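May, workshop notebook, Trestholm bench

Glaze adhesion again. Hattar slip on the Prolbridge body, second firing. Crazing on the rims, none on the feet. Took the top hold down by 5 degrees and left the soak at 40 min. Still pinging when I opened up at half past seven, so it's the fit, not the cooling. Try more silica before touching the schedule agian.
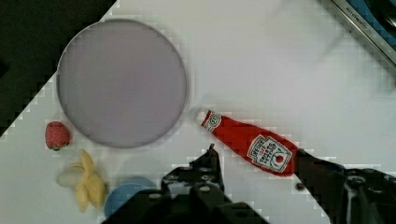 Photo: Trestholm workshop

Colour notes. Want a greyed lavender, matte, no speckle. Stikanent stain at the low dose goes pink over the white slip. Higher dose fine but dear. Ask Prolbridge if they'll split a sack, we don't need 2,000 g of the stuff.

Sieved the new batch twice. First pass left grit in the bottom, second pass clean. Bucket lid cracked, tape for now.

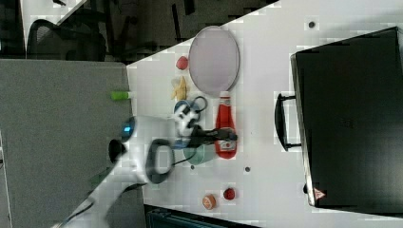
White tabletop, ketchup bottle on its side

Kiln: element 3 slow. Got to 55 in the first quarter hour, the others well past that. Check the terminals before ordering. Cone pack slumped left, probably my shelf, not level. Kiln wash flaking on the middle shelf too, grind back and redo.
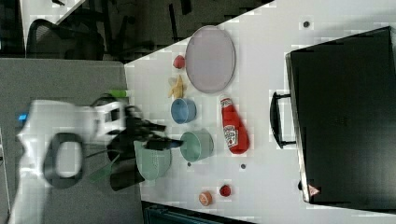

Lavender plate, green colander

Test tiles: A thin, pinholes. B about right. C ran onto the stilt, binned. D forgot to label, might be B again?? Scratch numbers in before bisque from now on, pencil burns off. 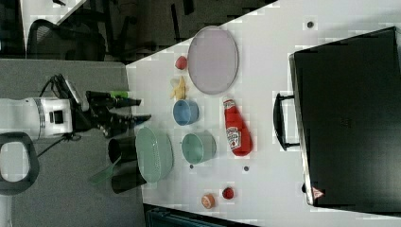

Lavender plate again, blue bowl, toy banana

To do
silica up, small batch only
weigh water this time
ring Hattar re slip, last lot seperated overnight
terminals on 3
new lid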